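Parallel fingers or soft fingers for long thin packages?

Posted by kultden_bench
December 17, 2022

I'm comparing two grippers for picking grocery items off a table, and I'm stuck on dried spaghetti. The arm and controller are the same in both setups. One hand is a Nindix two-finger parallel gripper with textured pads. The other is a Robles soft gripper, also two fingers, on the same flange. Each has a small camera at the wrist.

Boxes and cans are fine with either one. With spaghetti in plastic sleeves, the parallel gripper closes, lifts, and then the package turns in the fingers. If I raise the force the strands break. The soft one doesn't break anything but it drops the package when the arm speeds up.

The packages also lie close together, so the grasp planner sometimes picks a point between two of them. 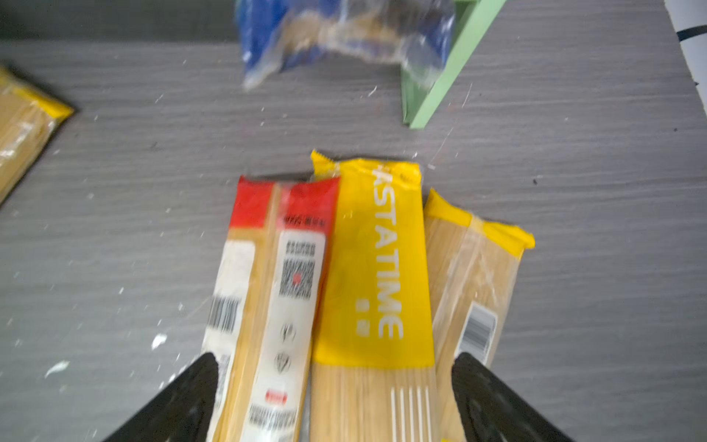
Wrist camera view with the spaghetti packages between the two black fingers.

I've logged 1226 attempts so far across both grippers. The failures are mostly rotation on one and slip on the other. Is this a finger problem or a planning problem? I'd like to settle on one gripper before I order spares.

Hafþór Dalsgaard
Accepted

Some of both, but start with planning. A sleeve of spaghetti is heavy for its width, and if you grab it off center it will turn whatever pads you use. Check where your grasp points land along the length. Ours were landing near the printed end, where the segmentation was most confident, and the plain clear part was getting treated as background. We relabeled a few hundred images with the full outline of each package and the grasps moved to the middle.

For the packages touching each other, add a push before the grasp. Close the fingers, slide one package sideways an inch or two, open, take a new image, then plan again. It costs you a few seconds per pick.

On the fingers, go with the parallel gripper and longer pads. Wider contact along the package is what stops the rotation, and you can then turn the force down. I would also cut acceleration for the first 3 inches of lift. Try that on the soft gripper too before you rule it out, so the comparison is fair.

One more thing on the images. If your wrist camera is auto exposure, lock it. Shiny plastic makes it hunt as the hand comes down, and motion blur gets worse when the exposure runs long. I had this on a Grunadov camera in September and a fixed short exposure with a ring light fixed most of it. Take the planning image with the arm stopped.

tabletop_ed

just use suction

kultden_bench

Tried suction first. The cup won't seal on the sleeves because the plastic wrinkles between the strands.

mrl2929

Suction can work if you use a bellows cup with a foam lip and more flow, but I wouldn't go that way if you already own two grippers. I agree with the longer pads. We 3D printed ours and glued on a thin rubber sheet. Don't make them too thick at the tips or they won't fit between packages, and remember to update the collision model. I forgot and drove a fingertip into the table.

Also, what are you counting as a break? We called it a failure if any strand snapped, and then found that some packages had broken strands before we touched them. Check them before the run or your force numbers won't mean much.

kultden_bench

I hadn't checked them beforehand. I'll sort out the damaged ones and rerun the force test. Grasp points are near the printed end on most of the logs I opened, so I'm relabeling first and ordering pads after that.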